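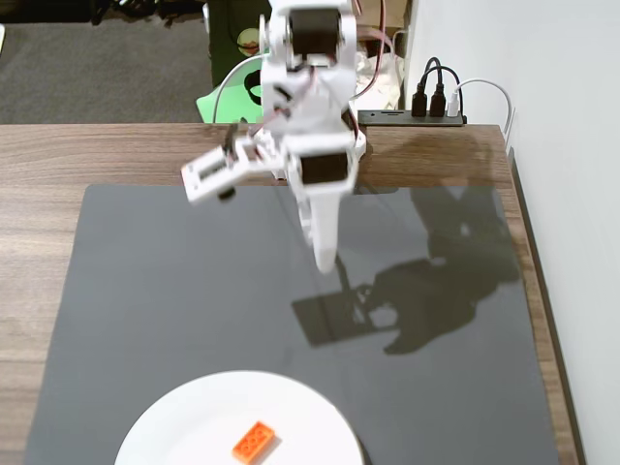

3.2 Bricks, plates and mats

We should say a little about the things on the table, because a good many readers of our earlier report wrote to ask where they could find the same ones, and we were glad they did. The building bricks came from a large mixed tub bought for the Hutchins play study, and from that tub we kept 128 pieces in 17 colors and shapes. Orange turned out to be a favorite of ours. It stands out kindly against a white plate and against a dark gray mat, and people who rated the pictures in February told us they could find it without squinting.

The plates are plain, round and white, the sort one buys in a stack for a picnic. We tried patterned ones in the first Bikside sessions and gave them up, as a printed rim draws the eye away from a small toy. The mat has a slight gloss, and we grew fond of it in spite of the shadows it shows so readily. It covers most of the wooden table, though we left a strip of wood bare so that raters could tell where the mat ended.

3.3 Which way up is a brick?

A brick lying studs up is the view nearly everyone carries in their head, and of our 70 raters, all but a handful drew it that way when we asked for a quick sketch from memory. The underside is another matter. People who had played with these bricks for years were often unsure how many tubes a standard two-by-four has beneath it, and several drew four, or left them out and gave us an empty box. We found this rather charming, and it led us to add 40 underside views to the Vollis set (see Figure 2). 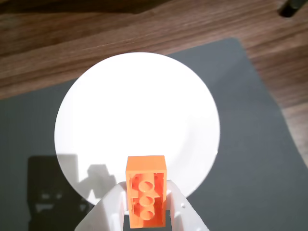 Figure 2. Underside of an orange 2x4 brick, with its three round tubes in a single line. The white plate is behind.

Light matters a great deal in these views. The flat rim of the brick catches it evenly while the hollow stays in shade, and the inner walls show several oranges at once. Raters using the Nevus color chart were asked to match the rim first and the inside second, and we report the two matches separately in Section 4.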